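Zuletzt aktualisiert: August

Handgreifer fürs Wäschefalten - was einplanen?

mikum_werkstatt
Wir wollen Handgreifer anschaffen, mit denen zu Hause Falten und Sortieren aufgenommen wird. Angebot von Van Hecke: 1852 Euro pro Paar, ohne Fingerauflagen. Foltent liegt niedriger, liefert aber erst in acht Wochen. Budget für Verbrauchsmaterial ist noch offen. Was setzt ihr da an?

Grumholm
Auflagen nicht unterschätzen. Der Satz kostet bei uns 116 Euro und hält etwa 1000 Griffe, bei Jeans weniger. Ich würde pro Paar gleich drei Sätze mitbestellen - die Nachlieferung dauert.

rdunbar
Das mit den 1000 Griffen kann ich nicht bestätigen. Bei T-Shirts und Handtüchern halten unsere deutlich länger. Teuer wird es bei Kleidung mit Knöpfen und dickem Stoff. Solche Stücke gehören in die Testliste, bevor jemand unterschreibt.
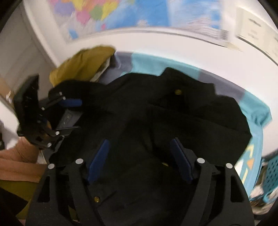

Schwarzes Kleidungsstück mit goldfarbenen Knöpfen auf dem Bett, Greifer mit blauen Fingerauflagen.

Zum Testen also Bett statt Labortisch. Auf der weichen Unterlage greift man anders, und der Platz zur Wand ist knapp. Wer nur am Tisch probiert, kauft eventuell zu sperrige Greifer.
Gruß, Rhona Dunbar

Grumholm
Beim Bett bin ich anderer Meinung. Für den Vergleich zweier Anbieter brauche ich gleiche Bedingungen, und die habe ich am Tisch. Zu Hause testen kann man danach immer noch.

mikum_werkstatt
Danach ist das Geld aber weg. Gibt Van Hecke Leihgeräte raus?

rdunbar
Ja, gegen Kaution. Schriftlich geben lassen, dass Kratzer an den Fingern nicht berechnet werden. Darüber hatten wir Streit.

mikum_werkstatt
Gut, dann frage ich ein Leihpaar an und plane zwei Sätze Auflagen ein. Für drei reicht es dieses Jahr nicht.

Grumholm
Zwei sind knapp. Schreib mal, wie weit ihr damit kommt.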